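Leave the Table Bare

My sister Yesenia gave me a fruit bowl when I moved to Rarnstead, and I've been feeling guilty about it ever since. It's a lovely bowl! It lives on top of the fridge. I just don't want anything sitting on my kitchen table, and I think more people should try it.

Every home magazine I pick up wants me to "style" the thing. Runner, candles, a tray with smaller stuff on the tray. Then dinner's ready and you're carrying it all over to the counter, where there was no room to begin with. I did this for years. I once paid $118 for a centerpiece (dried grasses, don't ask) that made my friend Hnat sneeze through an entire lasagna.

What I like is the wood itself. A plain top in a warm color with a bit of grain showing is plenty to look at over coffee.
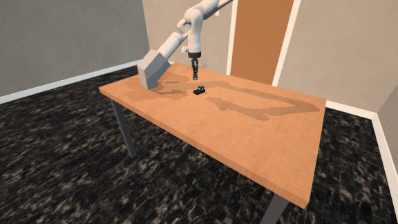
But what about the mail?

Everybody asks me this. The mail goes in a drawer by the door — and yes, the drawer is a disaster, and no, I'm not fixing it. A drawer can be shut. A pile on the table just sits there while you eat your eggs, reminding you about the water bill.

I'll allow flowers for a birthday, and a puzzle in August when it's too hot to go out. Hnat and I got 300 pieces into a lighthouse last summer and ate standing up for a week, which I didn't mind at all. Then it went back in the box, and I wiped the crumbs off and had my table back.

Yesenia is visiting next month, so I suppose the bowl is coming down off the fridge for the weekend.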